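# Kashindye: notes from an old PC tower

Hello! I'm Jabari Nyaga and this is the README for Kashindye, my folder of notes on taking old desktop towers apart and putting them back together without losing the screws (or my temper).

What's in here:

- `parts.csv` has 2655 lines, one per part, screw or cable
- `order.md` is the order I take things out in
- `swaps/` covers the bits I've replaced, mostly memory and fans

I started it in May when I ran out of jam jars for screws. Please read `order.md` first, it's short!

Lay the tower on its side before you start. Working down into an open case is so much kinder on your back, and the graphics card doesn't hang off its slot while you fiddle with it. Pull the plug, wait a bit, then have a good look at where the cables go before touching any of them. I draw mine on the back of an envelope – yellow bundle, thin red wire, orange cable – and the drawing always gets used.

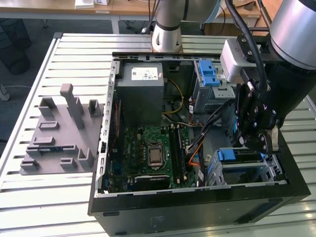
Ustyna Tymoshchuk wrote to me that I had the order wrong, and that drives should come out before the memory because the cage gets in the way of your knuckles. I tried it her way on the next 11 towers and she's right, so `order.md` now says drives first. Blue plastic latches get their own column in the CSV too, as the old ones go brittle and I like to note which have snapped.

Known gaps: cable lengths are missing for 20 rows, and I still muddle two sorts of case screw. Fixes very welcome, just keep the column names as they are.

Comments (2)

Kheri Kinyua: Could you add a column for screw thread? I keep forcing the wrong ones in.

Upendo Mwaipopo: Drives first, yes!! Saved me a plaster.

Shares: 20

Contact: Jabari, via the Kashindye page | © Kashindye notes | Back to top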